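Flostel Handheld Collection Working Group
Minutes, 2018-04-07
Location: Bundov site
Present: collection lead, two operators, annotation, training, hardware

1. Previous minutes
Accepted with one correction. Item 4 should read "left gripper," not "left camera."

2. Status of the Gezer set
Collection reported 701 accepted demonstrations for the tabletop tasks. Annotation has cleared all of them except the last batch, which is waiting on revised start and end labels. Training asked that no further single-hand examples be added until the two-hand tasks catch up.

3. Two-hand tasks
The string task was reviewed. Operators work seated, one gripper in each hand, with the marker cubes facing up so that both poses can be recovered from the head view. Training noted that the policy does poorly on thin, soft objects and wants more variation in where the string lies relative to the container. Agreed to use 6 starting layouts, rotated by operator.

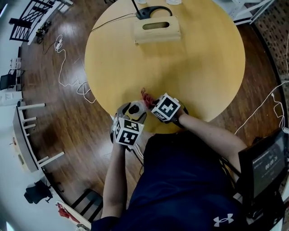

String task at the round table, both grippers in use, session timer at 00:00:26.

Marker loss was discussed. Tracking drops out when one forearm passes over the other cube. Hardware proposed a larger cube; operators objected to the added weight at the wrist. Decision deferred until the Endgate mounts have been tried. In the meantime, any demonstration with a gap of more than 8 frames on either cube is to be flagged and left out of the training split, but kept on disk.

4. Timing
Annotation asked whether idle time at the start of a recording should be trimmed. Training prefers raw recordings with the idle section labeled. Agreed. The timer stays in view of the head camera for all sessions, as it is used to check the offset between streams.

5. Cables
Operators reported the gripper cable pulling at full reach. Hardware will supply a longer lead and a strain relief for each unit.

6. Actions
Collection: write up the starting layouts and post them to the task page.
Hardware: bring 3 Endgate mounts to the next session; replace gripper leads.
Annotation: finish the open Gezer batch; add an "idle" label.
Training: report success on the string task by object position, using the current checkpoint.

7. Other business
Storage quota at Bundov to be reviewed in October. No other items.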